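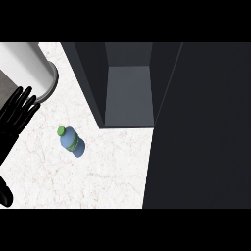 Fan Guides > Listening Parties

Section 3: Setting up your room for an album premiere

Okay, you've got your Balel account and you've picked your artist. Now for the fun part! I run these for every Vornach release (yes, even the acoustic one), and this is the order I do things in.

1. Open the Rooms tab and tap New Room. Give it a name people will recognize. Mine was "Cokum Night" for the whole Cokum album cycle and everybody found it fine.

2. Set the guest limit. A free room holds up to 500 people, and I leave it at the max - you can always lock the door later from the same menu.

3. Type in a room code. I used 2221 last time, my friend Meifang Shen uses her cat's birthday, whatever you'll remember when you're excited and typing with your thumbs.

4. Add your co-hosts. You want at least two. Shahzad Chaudhry handles the chat for me and Yaqin Liao posts the lyrics as they come up, so I get to scream about the bridge like everyone else.

5. Turn on Sync Play, then hit Test. You should hear three short beeps. If you only hear one, close the app completely and start over from step 1 (the room name saves, the code doesn't).

Note: Everyone needs their own copy or stream of the album. Sync Play lines up the start time and that's it. It won't share the music for you.

Caution: Don't switch on Auto-Post before midnight! It sends the track list to every follower you have, and if the album goes live late you'll be answering messages for an hour. I did this in December and I'm still hearing about it.

6. Open the doors 15 minutes early and put the single on repeat. People love to show up and argue about the video first.

7. When the clock hits release time, press Start and keep your hands off the pause button. Pausing kicks out anyone on the older version of the app.

If the chat freezes halfway through, skip to Section 4 and look under "Stuck messages."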